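Torkach Coast Visitor Group – November meeting

Opened 3:30 in the upstairs room, 17 members present. October minutes accepted as read.

1. Ruris headland track
The new steps are open and they are wonderful! Walkers can now get from the harbor to the old lighthouse without going back to the road, and the view over the bay from the top bench is the best on this coast. Signs still needed at the Kivusel turnoff. Agreed to order three.

2. Town history leaflet
Great response to the draft. Members loved the page on how the town got its names – the fishing families' one, the mapmakers' one and the one we all use. Bélanger Print can have it ready before the summer boats. Approved, with the ferry times moved to the back.

3. Summer bay tours
Eight guides have signed up, our best number yet. Dawn tour from the beach to go ahead as a trial, bring warm clothes.

4. Visitor desk
Longer opening hours approved for the summer season. Leaflet racks to be restocked before then.
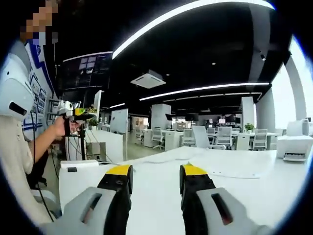
Item 4: desk and printer

Closed 5:10. Next meeting at the Ruris hall, same time.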